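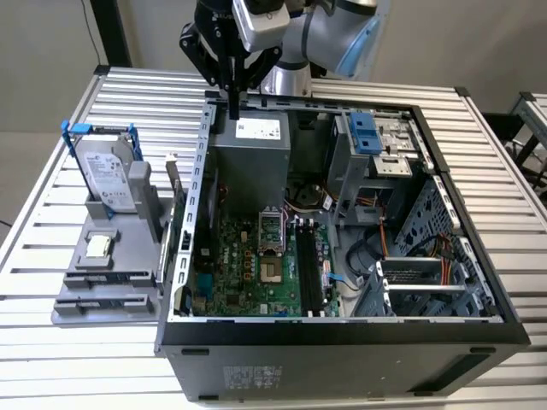
painemal-reparos
Registros de triagem e conserto de computadores de mesa usados

Versão 2, publicada em 5 jun 2025
Mantenedores: Graciela Arancibia, Uriel Retamal
Idioma dos registros: português, com trechos em espanhol nos campos livres

O que tem aqui

O conjunto reúne fichas de oficina preenchidas durante a triagem de computadores de mesa doados ou comprados em lote. São quase 200 fichas, uma por máquina. Cada ficha registra o que o técnico encontrou ao abrir o gabinete, o que foi trocado e o destino final: revenda, doação, retirada de peças ou descarte.

As fichas eram de papel até março. Depois disso passaram a ser digitadas direto no Foltus, o sistema de estoque da oficina, e exportadas em CSV. As antigas foram transcritas por Baltasar Gaete, que manteve as abreviações originais sempre que não havia certeza do significado.

Arquivos

fichas.csv – tabela principal, uma linha por máquina
pecas.csv – peças retiradas ou instaladas, ligadas à ficha pelo campo id_ficha
abreviacoes.txt – lista das abreviações já identificadas
notas_livres.txt – observações longas que não cabiam na tabela

Campos principais

A tabela fichas.csv tem 19 colunas. As mais usadas são id_ficha, fabricante, ano_estimado, sintoma_entrada, causa_provavel, destino e tecnico. O campo ano_estimado vem da etiqueta do gabinete quando ela existe. Quando não existe, o técnico estimou pelo modelo da placa-mãe e marcou a letra E na coluna ao lado.

sintoma_entrada é o que o doador relatou, sem correção. "Não liga" aparece tanto para fonte queimada quanto para máquina que liga e não dá vídeo. Para saber a diferença é preciso ler causa_provavel.
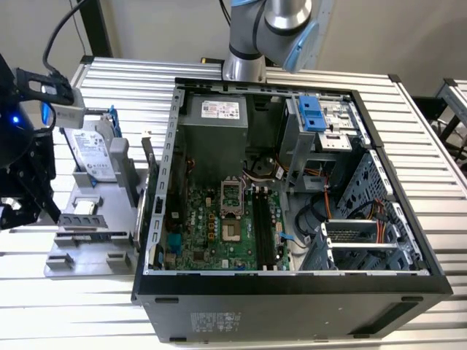

Os valores de causa_provavel seguem uma lista fechada de 14 categorias, entre elas fonte, memória, soquete, capacitor, disco, cabo e oxidação. A categoria "soquete" cobre pinos tortos, trava quebrada e sujeira nos contatos. Fichas com duas causas trazem a principal primeiro, separada da outra por barra. Quem for contar ocorrências precisa separar esse campo antes.

Peças ausentes são outra coisa. Muitas máquinas chegam sem processador ou sem memória, e isso vai em falta_entrada, nunca em causa_provavel. Na versão anterior os dois campos estavam misturados e as contagens de "memória" saíam infladas. Quem usou aqueles arquivos deve baixar tudo de novo.

Limitações conhecidas

Os lotes vieram quase todos de escritórios, e os fabricantes se repetem muito. O conjunto não serve para estimar taxa de defeito por marca.

O tempo de bancada foi anotado de memória, no fim do dia. Recomendamos ignorar a coluna minutos_bancada nas fichas transcritas do papel.

Discos rígidos foram apagados com o Wovden antes de qualquer teste. Nenhum número de série de disco consta nos arquivos.

Discussão em aberto

Ainda não decidimos se o destino "retirada de peças" deve contar como reaproveitamento. Por enquanto conta, porque as peças voltam para o estoque. 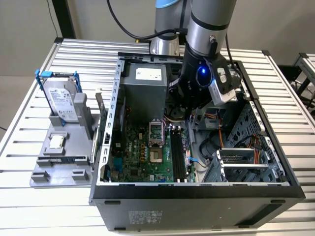 Telma Garrido escreveu que não concorda com esse critério: uma placa guardada na prateleira ainda não foi reaproveitada, e ela prefere que a ficha só mude de destino quando a peça sair em outra máquina. Pediu também uma data de saída em pecas.csv.

A data de saída entra na próxima versão. O critério fica como está até lá – mudar agora obrigaria a rever as fichas antigas, e várias não têm a informação.

Como contribuir

Correções de abreviações são as mais úteis. Envie o id_ficha, a abreviação e o significado proposto. Não altere fichas.csv diretamente: o arquivo é regenerado a cada exportação e a mudança se perde.

Licença e citação

Uso livre com atribuição. Citar como: Arancibia e Retamal, painemal-reparos, versão 2.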